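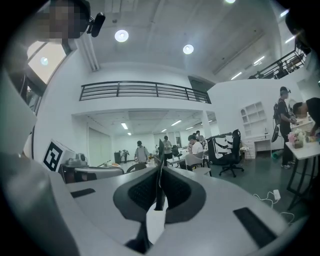 One parent wrote in the August survey that her son had stayed out of the water at every family outing until this summer, and that she had done the same at his age. Her comment was among those received from families at the Dendby site, and it reflects the main concern of this grant: children whose parents did not learn to swim are seldom enrolled in lessons.

Progress Report to the Dondel Fund
Water Safety and Beginner Swimming Program

Enrollment and attendance
The program offered 2,176 lesson places during the reporting period, of which 1,960 were filled. Most of the unfilled places were in the early afternoon sessions at Flodum, where bus service is limited until 3 p.m. Those sessions have been moved to the late afternoon for the coming term. Attendance at Dendby remained steady, apart from a short closure for repairs to the pool heater.

Instruction
Each lesson lasts 30 minutes, with no more than four children to an instructor. Beginners work on floating, breathing and a safe return to the wall before any stroke is taught. Instructors asked for more time on floating – particularly with older children, who tend to be more anxious – and the lesson plan was revised at midterm.

Parent sessions
Adult beginner classes opened at both pools. Demand was higher than planned at Dendby and lower at Flodum. Several parents told staff that they would prefer a class held at the same hour as their child's lesson. We are reviewing lane use to see whether this can be done without reducing public swim time.

Budget
Spending on pool rental and instructor pay is within the approved amounts. Transportation costs exceeded the original estimate, and the difference was covered from the equipment line after kickboards were supplied by Fuchs at a reduced price. No additional funds are requested for the current period.

Next steps
Registration for the new term opens in October. Skills checks will be repeated with returning children in November, and the results will be included in the final report.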